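Vesthorpe House Room FAQ: Raised Beds, Curtains and Storage

Applies to all single rooms with a raised bed. Last revised in September.
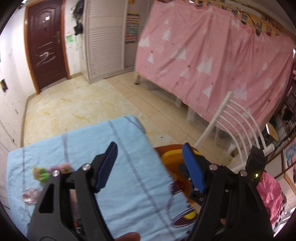 Residents may arrange the space under and around the bed as they like, within the limits set out below. Questions not covered on this page go to Naa Atinga at the ground floor office.

Can I hang a curtain along the side of the bed?
Yes. Use a tension wire or clip rings. The fabric must end above the floor so that the tiles can be mopped underneath. Long curtains sag between fixing points, and extra clips at the middle of the run correct this. Do not staple fabric to the bed frame.

What fabric is allowed?
Cotton or polyester, machine washable. Wash before first use, as cotton shrinks and the hem will rise. Blackout lining is permitted but doubles the load on the wire.

Can I store things under the bed?
Yes. Keep stored items clear of the wall by the width of a hand. A plastic sheet may be hung between the legs to keep dust out. Leave one side open for air.

How much weight can the bed take?
The rating is 312 lb including mattress. This covers the sleeper and anything hung from the frame. Bags and shelves hung from the side rail count toward the total.

Are string lights and photo strings permitted?
Photo strings, yes. Lights must be low voltage and switched off when you leave. Cords should run down a bed leg and be tied to it. A cord may not pass under the mattress or through the door gap.

What can I put on the walls?
Posters and paper notices, fixed with removable tape or putty. Nails and screws are not permitted except in the existing hook rail. Tape left up for a full year tends to lift the paint. Charges for repainting are listed in the Clellard rate sheet, available at the office.

How much can I hang on the hooks?
Each hook is rated for 5 kg. Bags with cables or chargers in them are heavier than they look. Spread them out and keep the door swing free.

My wardrobe smells musty. What should I do?
Louvered doors need open space in front of them to work. Move hanging items away from the slats, empty the bottom of the wardrobe and leave it for a day. If the smell remains, ask for an inspection.

Who deals with scuffs and scratches?
Scuffs on white walls usually come off with a damp melamine sponge. Test a small patch first. Scratches on the metal doors are treated as wear unless the coating is broken through to bare metal. Report those to Akosua Dramani, who schedules touch-ups.

How do I clean the floor tiles?
Sweep, then mop with Clernedex floor soap, 50 ml to a bucket of warm water. Do not use vinegar or bleach. Chair legs must have felt or rubber caps; metal chairs without them will mark the glaze. Caps are free at the office.

Can I bring my own shelves?
Yes, if free-standing and no taller than the window sill. Heavy books go on the lowest shelf. Framed pictures may be hung from a shelf unit with cord or S-hooks.

What happens at move-out?
Remove curtains, strings, tape and hooks you have added. The inspection follows the check-in sheet line by line. Disputed items are reviewed by Hanna Pawłowska.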